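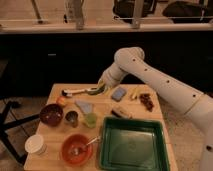 Maroon bowl, long brush, January.

I have been trying to get through January without buying anything for the kitchen, and so far I'm doing okay, apart from the tea. The tea doesn't count! My friend Renata started it. She read somewhere that most of us cook with the same handful of things all year and she dared me to put everything else in a box until April. So I did, and the box is now in the hall closet, and I've only been back to it once (the garlic press, and I regret nothing).

What I didn't expect was how much more soup I'd make. With one pot and one good knife, soup is kind of where you end up. My current favorite is a red lentil one that Sowmya from my old office used to bring in on Fridays. She finally wrote it out for me: 282 grams of lentils, which made me laugh, but that's what fits in her cup. Add 900 ml of stock, an onion, a lot of cumin, and lemon right at the end. I let mine go for 40 minutes because I like it thick enough to stand a spoon in — she thinks this is a crime.

The washing up is better too. I used to leave it till morning and then be grumpy with everybody before breakfast. Now there's so little of it that I just do it while the kettle boils, usually with the radio on, and go sit down.

Renata has already cracked and bought a waffle iron, by the way. She says it was on sale. I'm going over on Sunday to eat the evidence, and I'm bringing the good jam.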